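Comparing gripper views in a simulated room: wrist and body cameras

Before swapping finger geometry on a two-arm model, check what each camera gets to see. A gripper that closes well in the physics engine can still hide its target from the policy. The steps below use the Hellon simulator with the Killuletti arm controller. Any renderer that allows more than one camera per robot will do.

1. Fix the seed

Load the room with seed 1,059 and leave it alone. Every finger variant must start from the same pose, or the views can't be compared. Turn off texture randomization in the Clegg config file. Lighting stays at the default.

2. Attach the wrist cameras

Parent each camera to the palm link, not to the last arm joint. Aim it along the approach axis so that both fingers show from the palm up. Check the near clipping plane as well; if it is set too far out, the palm drops out of the render.
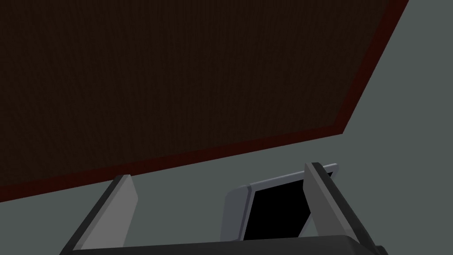
Run the controller for 136 steps and save a render at every step. Do this for each arm separately. If the fingers shift relative to the view between steps, the camera is parented to the wrong link.

3. Check the open position

Command full open and look at the gap. The fingertips should be visible with clear background between them. Dark wood is a useful test surface, as pale fingers stand out and dark outer sides tend to merge with it.

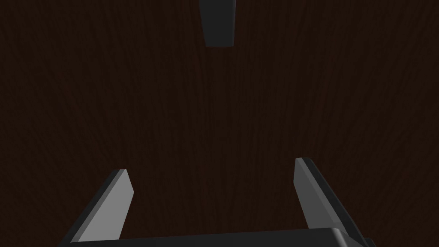
Wrist view, gripper open over dark wood grain. A dark gray part enters at the top.

Note which finger shows more of its outer side. Unequal sides point to a roll offset in the mount - correct it in the camera transform and leave the finger mesh as it is.

4. Add the body camera

The third view covers what the wrist cameras can't: where the arms are relative to the body and to each other. Set the roll angle last. A tilted horizon does no harm to a learned policy if it is constant, but it makes manual review slow.
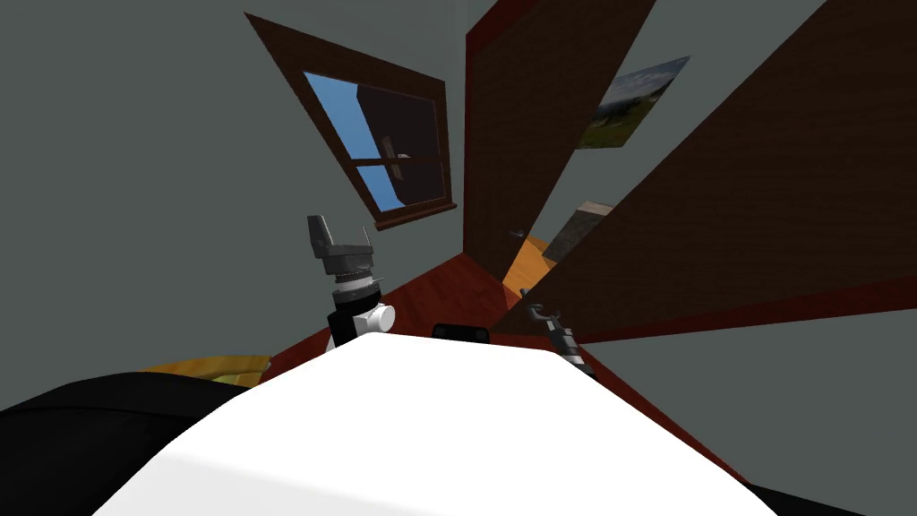
Body view with strong roll. One arm points up at left; the gripper of the other reaches in from the right.

5. Compare

Put the 3 views side by side for each finger variant and record the step at which the target is first blocked. We ran 2 variants, the stock plates and the slimmer Florura set. Keep the controller gains identical for both.

If the controller reports a joint limit at startup, reload the room before changing anything else.

Jean Moncrieff
Last updated 6 Dec 2025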